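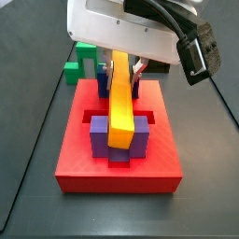
Yellow bar with its lower end down at the purple piece, red base board.

Tultetti block puzzle: board and pieces

The Tultetti is a packing puzzle. A square base board has recesses in its top face, and the pieces are built up from cubes of one size, so each piece occupies a whole number of cells. Some pieces lie flat in the board. Others stand up out of it and leave arms for the next layer to rest against. The starting layout is fixed by a card, and the player completes the solid from there.

This page covers the printed version made from the Kerelent drawings. The earlier one, from 1983, was cut in beech by Dunleavy and had no base board, only a shallow tray with a lid. Golshifteh Arabzadeh redrew the parts and added the recesses. Thanakorn Chaiyaporn printed them. The notes are mine, with corrections from Latrice Crenshaw, who owns one of the beech sets and measured it for us.

Base board

Red, printed top face up. The recesses are square-cornered and go only part of the way through the board. Cell pitch is 18 mm on the drawing. The first board was drawn with recesses exactly the width of the cell, and pieces would go in but could not be lifted out without turning the board over. Clearance was added on all four sides of each recess and the floor was left alone. Corners of the recesses want a pass with a flat needle file before first use. The outer corners can be left as printed.

Print time for the board was 14 hours. Filament for the full set, including the board and one spare bar, came to 675 g. Both figures are from the slicer, and Thanakorn's scale agreed closely enough that we kept them.

Purple piece

The purple piece is the one most people place wrong. It has a left arm and a right arm with a gap between them, and a lower segment that goes down into the recess. Seated correctly, it does not rock. If it rocks, the lower segment is sitting on the lip of the recess. Lift straight up, turn it a quarter, and try again. Pushing harder rounds off the edges, and then it will rock in every position.

The gap between the arms is the tightest fit in the set. It was opened up twice during testing.

Yellow bar

The yellow bar is a plain rectangular prism and the longest part. It is also the part that shows print quality most clearly, having large flat faces and nothing to break them up. Layer lines are faint at the setting we used. Gus Nakamura sanded one face of the spare and left the other three long faces as they were. The sanded face looked better and went dull at the corners within a month, so the rest of the set was left unsanded.

Print the bar lying down. Standing up it is weaker, and the lines run the wrong way for sliding.

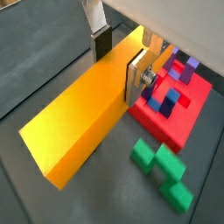
Sliding matters because the bar is handled more than any other part. It gets tried in most positions before the solution is found, and its ends take the wear. A light chamfer on the end faces was considered and dropped, as the drawing calls for sharp ends and a chamfer leaves a visible notch in the finished solid. Kenji Esposito chamfered his anyway — he reports no complaints from his family.

Green zigzag

The green piece is the one to set aside at the start. It belongs in the upper layer under the standard card. Left in the board too early, it blocks two of the other pieces and the player has to back out to the beginning. In the beech set the same shape was glued up from separate cubes, and on Latrice's copy one joint had let go and been repaired with what looks like carpenter's glue. The printed piece is a single part and has no joints.

Color

The beech sets were stained in two shades only, and the cards referred to pieces by number. Colors were assigned for the printed version so the card could drop the numbers. Red was reserved for the board. No piece is red, which makes the outline of a recess easy to read against whatever is sitting in it. Yellow and orange were both proposed for the bar. On a long face turned away from the light the yellow goes most of the way to orange anyway, and orange was struck from the list.

Materials and care

All parts are PLA from one supplier, Stesow. Mixing suppliers gave different shrinkage, and one batch of small pieces had to be scrapped because they fell through their own clearance and rattled. Keep the set out of a parked car in summer. Wipe with a damp cloth. Do not put any of it in the dishwasher, the board in particular.

Open items

The recess depth will probably be increased slightly in the next drawing. The card needs a side view of the purple piece, which is hard to read from the top view alone. Golshifteh has the revised sheets and expects to post them in December, along with the cut list for anyone who would prefer to make the set in wood. The cut list assumes a table saw with a sled and stock already planed to the cell size.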